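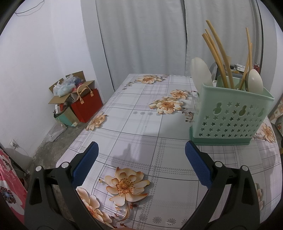 Hand-held gripper, jaws open, at the utensil holder station.

Category: Data Collection / Hardware Planning

Skerus Tabletop: equipment and budget notes

Last updated: January

Scope

These notes cover purchasing for the Skerus tabletop set, utensil tasks only. Arm-side hardware is budgeted separately under Clilanden.

Units

- Hand-held grippers: 2 in use, 5 requested for the next round.
- Finger pads: blue, textured. Treated as a consumable. Order 32 per round.
- Pivot pins: ordered with the linkages, not stocked alone.
- Storage cards: one per gripper plus one spare each.

Props

Holder, spoons and sticks are bought locally and charged to the site. Printed tablecloths stay on the tables; do not buy plain covers. Replace a prop with the same type and note the change in the session log.

Lead times

Mallell quotes 14 working days for complete grippers. Nassar supplies pads only and ships weekly. Place the pad order first so both arrive before the round opens.

Open items

- Pad wear per session is not yet measured. The order quantity is carried over from the previous round.
- Shipping to the second site is missing from the current total.
- Calibration time is unpaid in the draft budget. Needs a line.

Contact: Skerus data desk | © Skerus | Back to top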